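Moving 1,140 miles, sell the piano or ship it?
Forum: Home & Household > Moving

cuadros_lane
Posted Thu 4 June

ok so we're leaving in August and I have my grandma's upright. Odetti, old one, heavy as a truck. Got a quote from Skistitz Movers, $1,717 just for the piano. Tuner says it's worth maybe nothing. Husband says sell it. I play it twice a month if that. Help

pedalpoint8
Ship it. You'll regret it otherwise. I sold mine before a move and still look at listings for the same model at night like a weirdo

bassclefbob
Disagree. $1,717 buys you a decent used one on the other end, already tuned to that climate. Old uprights hate a long trip. Pin block could be shot by the time it's in your living room, then what. Has anyone looked at the pins??

cuadros_lane
Tuner said pins are "ok for now". Didn't sound thrilled. He charged me 80 bucks to say that lol

Other thing is the stairs. New place is second floor, one turn on the landing. Measured it last night, going to measure again becuase I don't trust myself with a tape. 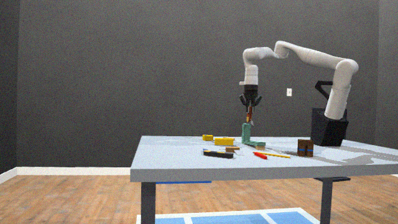
Also the quote doesn't include stairs!! I only saw that this morning. Waiting on a call back. So the number is probably going up, and my husband is already making the face.

elvira flores
Stairs with a turn, get that in writing before you pay a deposit. Ours was a flat fee per flight plus extra for the turn. Ask if they take the legs and lid off or if you have to. And ask who pays if the wall gets dinged.

bassclefbob
^ this. Also get a second quote. Favow does shared loads, slower but cheaper. Took three weeks for my sister's stuff but it all showed up

pedalpoint8
Three weeks in a trailer in August, for a piano? no thanks. Heat is what wrecks them. Pay for the direct truck or don't bother

bassclefbob
it's an upright worth nothing, her own tuner said so. not a concert grand

pedalpoint8
It's her grandma's. Worth nothing to YOU

cuadros_lane
ok ok. Nobody fight. My cousin might want it, she's 8 miles from here and has a ground floor. Never even thought of her till my mom brought it up. Calling her tonight

elvira flores
That's what I'd do. Stays in the family, short move, no landing. Get it tuned a few weeks after it's in, let it settle first

cuadros_lane
She wants it!! needs to clear out a wall first. Skistitz called back too, stairs were another $80 so not as bad as I thought, but still. Going with the cousin. Keeping the bench tho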